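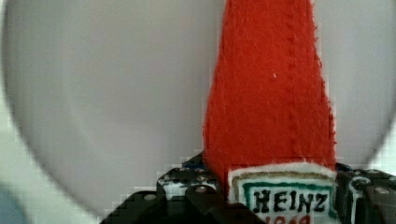 Bench notes, kitchen table group
15 May 2021

OK, long one today, so I'm writing it up before I forget which run was which. Solange took the first half of the session and I took the second. Sheldon was supposed to be on the logging script but ended up helping with the gripper for most of the morning, so the logging is the same as last time (meaning the timestamps are still off, please don't use them for anything).

The job is still the ketchup. For anybody reading who missed the last meeting: our class project is Plirside, the table-clearing task, and the June demo has two parts. Part one is pick the bottle up off the plate and put it on the bare table. Part two is put it back. We've been stuck on part one for longer than I want to admit in writing, mostly since our bottle is a soft felt thing and it squashes in a different spot every single time you grab it.

What we changed since the last entry

Gripper closing speed is down. Solange wanted it slower still, but then each run takes forever and we run out of lab time, so we met in the middle. The closing force is down too. At the old setting the bottle folded at the waist whenever the fingers came in across the middle, and then the top half flopped over and everybody groaned.

We also moved the approach pose higher. The old one skimmed in low and clipped the rim of the plate maybe every third try, and the plate went skating off toward the oven. Coming in from higher up costs a bit of time but I haven't seen it touch the rim since!

Last thing, Sheldon rewrote the part of the planner that picks which way the wrist turns. It used to choose the long way around for no good reason and wind the cables up. Now there's a cost on wrist rotation. It's one line. We spent two weeks unwinding cables by hand and it was one line.

Morning runs (Solange driving)

She did 18 tries with the bottle lying on the plate, gripper coming in across the middle. I sat with the e-stop and kept the sheet. Most of the misses were the same miss: the fingers close, the bottle rolls a little toward the rim, and one finger ends up on top of it instead of beside it. Once it's gripped it stays gripped. I shook the table a bit on purpose on one of the good ones (sorry, Solange) and it held.

She thinks we should be going for the label end, where the body is wider. I think the middle is fine if we fix the roll. We agreed to try hers first, mainly because she argued better. 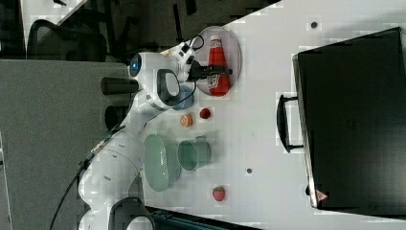

Label end grasp

So we moved the target down toward the base of the bottle and ran it again after lunch. I have to hand it to her, it's better. There's more to hold on to down there and the fingers meet it on both sides before it gets a chance to roll. The top is floppy, sure, but a floppy top doesn't matter if all you're doing is carrying it a short way and setting it down.

What does matter is that the camera view on the wrist gets a tall block of red right of center when you hold it this way, and the pose estimate goes a bit crazy during the carry. We're not using the wrist view for anything during the carry right now, so I'm leaving it. Writing it down so that Future Me doesn't spend an afternoon finding it again.

We did 26 tries on this one. I put the sheet in the shared folder under "label end", next to the morning one. Please don't rename them.

Resetting the table

A note on resets, since we had an argument about it. Before each run the bottle goes back on the plate, and the rest of the stuff stays where it is unless the arm bumped it. Don't tidy! I know the colander looks better lined up with the edge. Sheldon straightened things between two runs and then we couldn't compare them. The clutter is there on purpose, the detector has to cope with other red things on the table, and the strawberries are the ones it likes to mix up with the bottle cap end when the crop is small.

Angle on the plate is free. Put it down any old way, just not hanging off the rim.

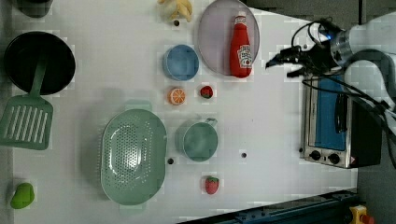 Ketchup back on the plate, arm waiting off to the side.

The detector itself is the Iltora one with our own labels on top. Sheldon trained it again last night with the new pictures, so the set is now 3,385 images, and it finally stopped calling the orange slice a plate. It still isn't sure about the mango. From overhead I sometimes call it a pepper myself, so fair enough. It's not part of the demo and I vote we let it be wrong.

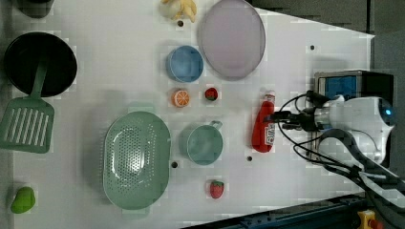
Part two is the bit I'm worried about. Putting the bottle back needs the arm to pick it up from the flat table, with no rim to stop it rolling, and then clear the rim on the way in. It also depends a lot on where part one leaves it. With the bottle lying down below the plate and the cap pointing at the gripper, the base is the far end, so the arm has to reach over the whole length of it to get the grasp we like. I tried that a few times at the end of the day and the wrist got close enough to its limit that I stopped. We could flip the bottle around when we put it down in part one, or we could let part two use a middle grasp and live with the squashing. Solange likes the flip. I'd like to see numbers for both before we pick.

I also want to try a little downward press before closing, to flatten the bottle and keep it still. Ojeda's group wrote something like this up for their cloth folding project and I've got their notes printed out somewhere on my desk.

To do

Sheldon: timestamps. Also put the old force setting in the config as a comment so we can get back to it.
Solange: flip version of part one, slow speed first.
Me: middle grasp from the flat table, with and without the press. Aiming for 40 tries in all if I can get the lab time.
Whoever is in first: check the Zokard finger pads, the left one is starting to peel at the corner. Spares are in the drawer under the monitor.

Forgot to say, the room is booked by the other section for the first part of next session, so come late and bring a snack.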